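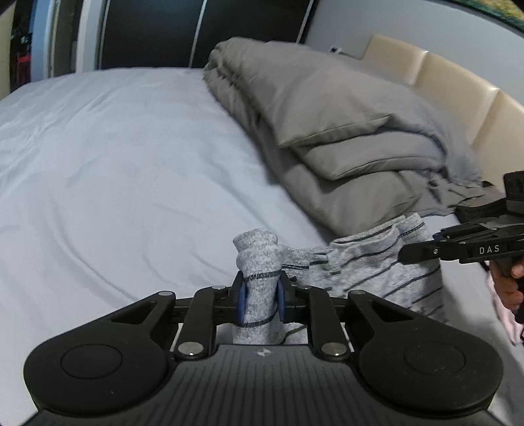
**Work and Automation, unit 6: Folding, sorting and the people who do it**
Notes by Menaka Mollah, July 28, 2021

Please read these notes before the seminar. They continue from last week, when we spoke about the warehouse.

### 1. The case

Wuditari is a laundry and housekeeping company. It washes for small hotels and also sends staff to private homes, where they change beds and put away clothes. In the laundry hall, the washing and drying were automated a long time ago. Folding was not. A towel is always a rectangle, but a sock or a striped shirt arrives in a different shape each time, and a machine that learned one shape is lost with the next.

For this reason the company began to collect examples from its own workers. A worker does the usual task, but with a gripper in each hand in place of bare fingers. The movements are recorded and later used for training a robot arm. One round of collection at Wuditari had 3,000 recordings, made by 66 workers.

### 2. What changes in the working day

Three points from the interviews:

- **Speed.** With two grippers the work is slower. To pinch a rolled sock between two pads and keep it upright needs attention which the hand gives for free. The old target was 337 pieces per shift, and in the first month it stayed the same also for those who were recording. The workers complained, and the target was removed for recording days.
- **Skill.** Older workers know by touch if a cotton is damp inside the hem. The gripper does not pass this feeling to the fingers. Several of them said they felt like beginners again.
- **Pay.** Each worker received a bonus of 800 for the round, in local currency. It was paid once. The recordings will be used for much longer than that.

### 3. Who owns a movement?

The contract at Wuditari says that the recordings belong to the company. The workers' representative did not agree. She argued that the way a person rolls a sock was learned at home and in earlier jobs, so the company did not pay for this learning. Management answered that all training works in this manner, and a new employee also learns by watching an old one.

I ask you to take both arguments seriously. In the Guvora reading you will find a third position, with a small payment each time the recordings are used again.

### 4. For the seminar

Read Chaudhary, chapter 4, and prepare half a page on one of these:

1. Should a production target apply while a worker is recording?
2. Which part of housekeeping would you not want to see automated, and who should decide it?

The group which presents in December should choose its company before the end of next week. Fleltby is already taken.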